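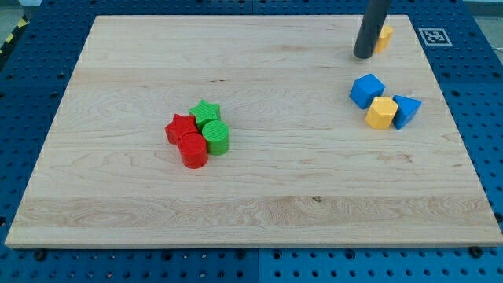 ## Fixing a loose wooden board to a pegboard table

Most guides to this job tell you to clamp the board down and get on with it. I don't trust clamps for anything that stays put longer than an afternoon. They creep, they stick up where your sleeve catches them, and they end up on some other bench by Friday. Bolts along one edge are slower and I think they're worth the trouble.

My table has a blue perforated top in two panels, with a seam between them. A pale board with a bit of wavy grain sits flat on top and gives me a work surface that small blocks don't rattle on. I left a margin of blue all the way around so the holes stay usable.

### Before you drill

Ignore the claim that any flat board will do. Put yours on the table and press each corner in turn. If it rocks, try it the other way up. If it still rocks, get another board. Mohit Bajpai swears he can pull a warped one flat with enough bolts, and I've seen the crack that came of it.

Knots are a different matter. There's a small dark one toward the near side of mine, in a band of busier grain, and it has never bothered me. Just don't drill through one.

### Steps

1. Lay the board down and slide it until the margins look even. If your top has a seam, let the board cross it.
2. Mark the bolt positions from underneath, with a pencil pushed up through the holes. Measuring from above sounds more accurate. I was 6 mm out when I did it that way.
3. Take the board off and drill over scrap. Go slowly for the last bit or the face will splinter.
4. Put it back and fit 2 bolts at the near edge, one toward each end. Finger tight only.
5. Check the corners again, then tighten a quarter turn at a time, switching sides.

Wide washers under the table are a good idea. The Tirkorer instructions say to add thread glue as well. I haven't, and I wouldn't on anything I might want to move.

### Finish

I'm not convinced by the special board oils. The Shakya tin cost me more than the bolts did, and I couldn't tell the difference from plain mineral oil. Wipe on a thin coat, leave it overnight, wipe off what's left. Do the underside too.

Recheck the bolts in June or whenever your shop gets humid. Mine had loosened a little by then.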